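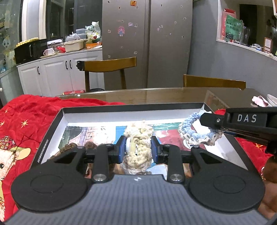
Jaw Slip FAQ: what happened with our hand-held grippers

Why did you pull the November recordings?
Because the jaws were lying to us! The opening width we logged drifted away from the real one, so the files said "closed" while the fingers were still a little way apart. I had to throw out 289 of our 1158 takes. Ouch.

What was the fault?
A loose pivot screw on one linkage arm. It backs out a hair at a time, and the encoder (it sits behind the pivot) has no clue.

Does it happen with every object?
Mostly soft stuff. Rope and crochet squash down, so a bad grip feels fine in your hand. On a hard block you'd notice right away.

Did anyone get hurt?
One pinched fingertip, mine, while I was poking at the linkage with the trigger half squeezed. Please put the tool down first!

How do I check mine?
Close the jaws on nothing, read the width, then do it ten more times. If the number wanders, stop recording and snug up both pivots. I now do this every 400 squeezes, and always before a two-handed session.

Can I still use the Vaststead set?
Yes, go ahead. I rechecked the whole thing and it was recorded before the screw started moving.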